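1/ Thread on hearing aid use in adults over 70, and why the number in the chart is usually wrong. Posting because our Limura follow-up went out to the sites on Wednesday and I keep getting the same three emails.

2/ Most clinics record use by asking. "How many hours a day do you wear them?" The answer is rounded, and it is rounded up. The device log is a separate file and often never gets opened.

3/ In Limura we had 414 participants with both measures at the same visit. Self-report ran higher than the log in every age band. The gap was widest in people living alone.

4/ Living alone matters for a dull reason: fewer conversations at home, so the aids come out after lunch and stay in the case. Asked in clinic, people describe a day when they had company. 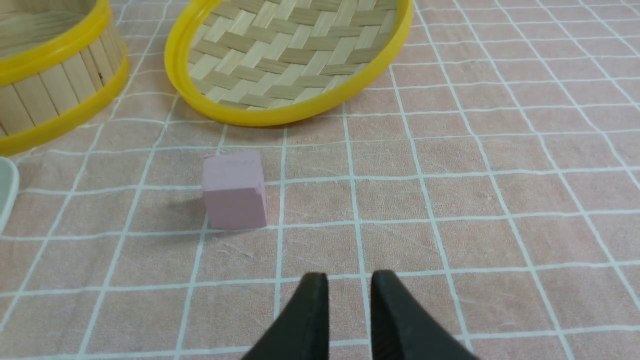
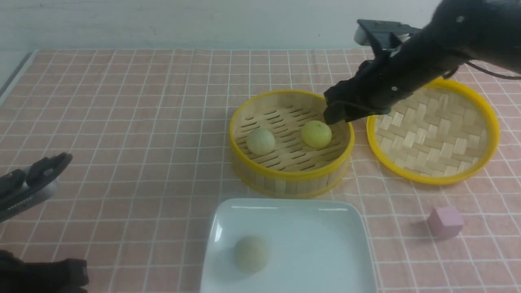
5/ Second email: "what counts as a wearing hour?" The log counts power-on time. An aid left switched on in a drawer counts as worn. We drop any stretch of 9 hours or more with no change in sound level. Crude, but it is written down and every site applies it the same way.

6/ Estlow used a different rule and dropped whole days. Do not pool the two datasets without reprocessing one of them. I have seen a draft that did.

7/ Third email is about loneliness scores. Yes, we collected them. No, they do not track logged hours very well. They track whether the person has somewhere to go in the week. Causal direction unknown, and the design cannot settle it.

8/ Sample size for the next round is 600, recruited through Plulen and Kan. Both towns have a fitting service within walking distance of the bus station, so expect fewer missed visits than last time.

9/ If you run a clinic and want one change: open the log before you ask the question. Then ask about yesterday only, morning and afternoon separately. It takes 40 seconds.

10/ Site coordinators, the revised coding sheet replaces the old one. Column F is now minutes. Please stop entering hours in it.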